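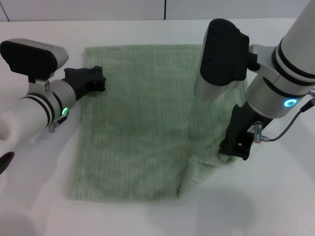 Open day, Lisville, February. Towel cell.

In at 7:40. Power up normal, both arms homed without complaint. Head camera came up first time. One wrist camera dropped off the bus during the self-test and came back after a reseat of the connector. Same connector as last month. Logged it again.

Job for the day: flat green towel on the white table, two-arm pick of an edge, fold, release, put it back flat, repeat for each group. Groups of visitors from 9:30 with a gap for lunch. Safety line taped on the floor, stop button on my side of the table, second stop on a lead for whoever is doing the talking. I did the talking for the first two groups and ran the cell for the rest.

Table height checked with a tape, 73 cm at the left legs and 73 at the right. It was out by a few millimetres after the move from the other bay and I had shimmed it, so worth writing down that the shims have held.

Speed set at 35 percent for anything with people in the room. We run faster when the doors are shut. At 35 the fold is dull to watch but the approach is easy to follow, and a slow miss is less alarming than a fast one.

Warm-up before doors

Ran the cycle with no audience to see what state it was in. First few were poor. The left gripper was closing above the cloth at the top corner and coming up with nothing. The right was fine. Suspected the height offset, since the towel we have been using is thicker than the one the offset was set with. Lowered the left approach by 2 mm, then another 2 mm, and it started picking. Did not touch the right.

Towel itself: terry, ribbed one way, pale green. Ribs run top to bottom as laid. We used it because it shows up against the white table without having to fiddle with exposure. A white one was tried before Christmas and the edge finder could not separate it from the tabletop in the brighter half. The green is better, though the left edge still gives softer contrast than the right and the corner estimate wanders more on that side. Could be the lights. Could be the edge of the towel, which is not equally thick all round.

Laying it flat matters more than I had allowed for. If the near edge has a ripple in it the corner estimate is still good, but the fold goes over crooked and the far side ends up short. I smoothed it by hand before each group and marked nothing on the table, on purpose, so that nobody could say the arms were going to a fixed spot.

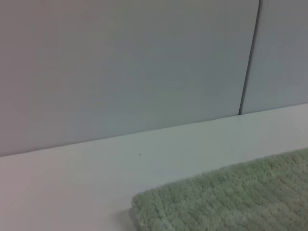
WRIST VIEWS

Went through the saved wrist frames over coffee. A fair number look like the one pasted in: mostly grey panel and bare table, with the towel only in the lower right. One corner visible, the rest out of view. The seam between the panels is the sharpest line in the picture and it leans, so if the edge finder is fed the full frame the seam is a candidate edge. The wall-to-table junction is another, and it lies nearly parallel to the top edge of the towel, so it would be hard to reject on angle alone. Colour rejects it easily.

Options:
- mask the upper part of the wrist image whenever the wrist is tilted this far
- ignore the wrist view until the gripper is over cloth and use the head camera up to then
- hang a plain sheet over the panels

Prefer the second. It costs nothing and we have the head pose anyway. The sheet would have to be taken down each time someone needs the panel behind it.

There is a dark speck on the table in the same frame, between the towel and the wall. Crumb or a mark, I did not go looking. Wipe down the table before the next session regardless. Something that size will not matter for the towel but it would for the small-parts job.

Image is also soft. Noise in the flat grey areas, not much detail except at the seam and in the pile of the towel. Have not cleaned the lens covers since the new brackets went on. To do.

Groups

First group was students. Most of the questions were on price and on what happens if you put your hand in. Answered the second one by pressing the stop in mid-cycle, after which the restart took longer than I would like because the right arm wanted to go home by way of the table. Changed the recovery path at lunch so that it lifts first.

Second group was from Nisbet, the laundry people. More useful. They wanted to know whether it copes with a towel that arrives crumpled. It does not. I said so. We start flat. Their own line has the problem the other way round: getting a piece out of a heap is the expensive step and the folding is already done by a machine the size of a van. One of them said that if we could present a single corner reliably they would take that and forget the fold. Worth passing up the line.

Third group came over from the Dustcombe site, so they knew the arms already and spent their time on the grippers. Discussion of finger shape. They have been running a blunter finger with a rubber face. Ours are angular and harder, and they pinch a thick edge well but can skid on a thin one. They will send a pair to try. I said we would send back the closing-force curve in exchange.

Senga Innes from Grustamex stayed on after the fourth group and watched from the operator side. She asked for the pinch and lift on its own, without the fold, several times over. Did it with the right arm: gripper pointing down, close on the right edge, raise a small amount of cloth, hold, lower, open. Her point was that the fold there leaves on release and you cannot tell from the finished fold whether the hold was good or lucky. Agreed. We have been scoring the finished fold only. She also asked whether the lifted cloth hides the other edge from the head camera. It can do, if the lift is high. At the height we use it is fine.

She noticed the cable. On the right hand it comes off the side of the gripper and loops back under the wrist, and with the wrist rolled the loop hangs lower than I am comfortable with. It has not caught on the cloth. It might, with a bigger towel or a higher fold. She suggested a clip halfway round the loop, with enough slack left for full roll. I have clips. Try it on the bench first, with the arm driven by hand through the whole range, and look at the connector while doing it.

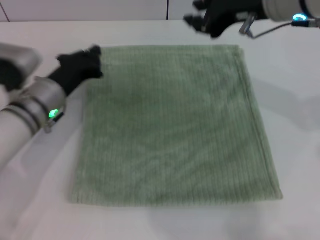

Head camera. Both hands at the top end of the towel, right hand blurred.

Scoring

For the afternoon I kept a proper tally, morning was too scrappy. Counted a cycle as good if both hands had cloth on the first close and the folded edges landed within a finger width of each other.

Cycles run, afternoon: 19
Good: 15
Missed pick, left: 3
Missed pick, right: 0
Fold crooked, both picks fine: 1

All three left misses were at the top left corner. The hand arrived beside the cloth and closed on nothing or on a few loops of pile. So the 4 mm in the morning helped but it was not the whole story, and I now think the error is sideways as well as in height. It fits with the softer left edge in the head view. The estimate puts the corner too far out.

The crooked one was my fault. I had laid the towel with a ripple at the near side and did not see it until the arms were already moving.

Shadow from the right arm falls on the table to the right of the towel, and further down when the arm is lower. I checked whether it ever gets taken for towel edge. It does not, with the colour threshold where it is. If someone loosens the threshold to help the left side, check this again before trusting it.

Highest value of the day on the right wrist motor was 76 percent of limit, in the lift-first recovery. Ordinary folding does not get close. I do not want the recovery sitting up there and will split it into two moves.

Indicator lights: green on the left wrist, blue on the right, for most of the day. Two visitors asked whether one arm was faulty because they differed. They are in different modes in the demo program and the lights follow the mode. Put a card on the table front next time, or set both the same and save the explaining.

Shut down 4:20. Towel left on the table. Covers on both grippers.

To do
Left corner: rerun the head to left arm calibration with the target on the table surface, then ten or so picks at that corner alone
Recovery path in two moves
Clip on right cable, bench test first
Clean wrist lens covers
Wipe table
Switch to head camera only until over cloth, compare with today
Add hold score to the sheet: cloth held for five seconds at lift height, yes or no
Force curve to Dustcombe
Write to Nisbet contact about single corner, ask what thickness range they see in a normal week
Send Senga the afternoon tally and the wrist frames
Reseat wrist camera connector properly or replace it. Third entry on this, needs a part number before I can order and the label has worn off

Note for whoever runs the next one: keep the towel from today with the cell. The offsets are set for it. If you swap towels, go back to the original left height first and work down from there, a little at a time, with the right arm parked.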